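Los ajustes que el juego no quiere enseñarnos

2 de enero de 2019

Llevo muchos años jugando en ordenador y vivo desde hace 11 en España, de modo que pido disculpas si alguna frase me sale un poco torcida. Quiero hablar de un asunto pequeño, pero que me molesta cada vez más: los menús de opciones de los juegos son cada año más bonitos y cada año dicen menos.

En noviembre compré Munska, un juego de exploración en cuevas que me gusta mucho. Lo digo al principio para que se entienda que no escribo por enfado con el juego. El menú gráfico tiene cuatro posiciones: bajo, medio, alto y «recomendado». No explica qué cambia entre una y otra. Con mi tarjeta, que ya no es joven, la posición alta va a tirones en las cuevas grandes y la posición media quita las sombras de la antorcha, es decir, quita la mitad del encanto. Yo quería conservar las sombras y sacrificar la niebla. En el menú eso es imposible.

En la carpeta de configuración, en cambio, es muy fácil. Hay un archivo de texto con 441 líneas y allí está todo: la niebla, las sombras, la distancia de dibujo de la hierba, el campo de visión, hasta el balanceo de la cabeza al caminar. El balanceo marea a muchas personas. Un amigo mío no puede jugar más de ocho minutos seguidos con él activado. La opción para quitarlo existe, funciona perfectamente y está en la línea 71, con un nombre abreviado que solamente comprende quien la escribió.

¿Por qué está escondida? He leído varias respuestas en los foros y ninguna me convence del todo. La primera dice que demasiadas opciones asustan al jugador nuevo. Puede ser verdad para la primera pantalla. Pero existe desde siempre una solución muy vieja, el botón que dice «avanzado», y el jugador nuevo que no lo pulsa no sufre ningún daño. La segunda dice que cada opción visible se debe probar en muchas máquinas, y eso cuesta dinero. Este argumento lo respeto más. El estudio pequeño no tiene cien ordenadores para hacer pruebas. Sin embargo, el jugador va a cambiar el archivo de todas maneras, siguiendo una guía escrita por un desconocido, y cuando algo se rompe escribe al soporte del estudio. El trabajo no desaparece, solo llega más tarde y con peor humor.

Hay una tercera respuesta que se dice menos: algunos creadores no quieren que su juego se vea diferente de como ellos lo imaginaron. Lo comprendo como sentimiento. Un pintor tampoco desea que el visitante cambie la luz de la sala. Pero el pintor sabe en qué sala cuelga su cuadro, y el creador del juego no conoce mi monitor, ni mis ojos, ni la lámpara que tengo detrás.

Pongo un ejemplo contrario para ser justo. Rollotport, un simulador de puertos bastante feo, permite cambiar casi todo desde dentro. Cada opción tiene una frase corta al lado y una pequeña barra que muestra cuánta memoria va a gastar. Si el jugador elige algo extraño, el programa pregunta y espera quince segundos – si no hay respuesta, vuelve a la configuración anterior. No es ninguna maravilla técnica. Es simplemente buena educación.

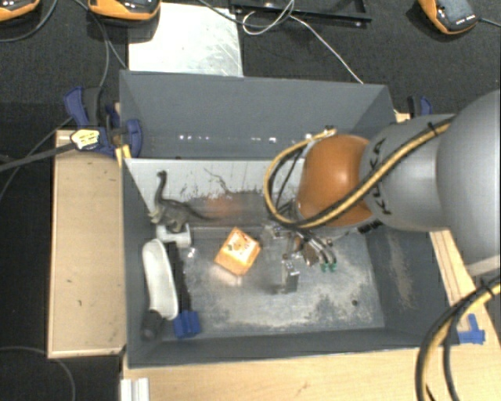

También me gusta que Rollotport guarde los ajustes en un archivo legible, con comentarios. Así quien prefiere el editor de texto tiene su camino y quien prefiere el ratón tiene el suyo, y los dos caminos llevan al mismo lugar. En Munska, por el contrario, si uno abre el menú después de editar el archivo, el juego escribe encima y borra todos los cambios. Yo perdí los míos dos veces antes de marcar el archivo como solo lectura.

Lo que pido es modesto. Que el campo de visión, el balanceo, el tamaño de los subtítulos y la elección de monitor estén siempre en el menú, porque de ellos depende que algunas personas puedan jugar o no. El resto puede quedarse en el archivo, pero con nombres claros y sin que el programa lo destruya al salir.

Mientras tanto seguiré guardando una copia de mis 441 líneas en otra carpeta. Si alguien la necesita para una tarjeta vieja, puedo enviarla con mucho gusto; solo hay que cambiar la resolución, que en mi copia está puesta para un monitor bastante pequeño.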